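Projects > Lokero gripper > Build log > Tickets
Home Builds Parts Tickets Log in

Hand-held gripper: tag drops out partway through a run

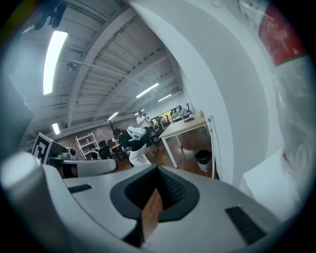 Page 2 of 3

Picking this up again after lunch — thanks to everyone at the Staltham workshop for putting up with me. The tracking still loses the black-and-white tag after 24 seconds or so, and always on the slow turn toward the curved wall. I swapped the cable for the Pakon one and got the same thing, so I've put the old cable back.

Next I dropped the exposure from 26 to 16, thinking the ceiling tubes might be washing out the tag. That got us a longer run, which cheered me up no end, but the log still stops at frame 2000 every time. Looks like a buffer limit to me, and I'd love a second opinion before I go poking at it.

The wooden block stays in the slot for now, please leave it there. Finger pads are next on my list.

Status: open, waiting on the June firmware

We use cookies to keep you signed in. Accept / Settings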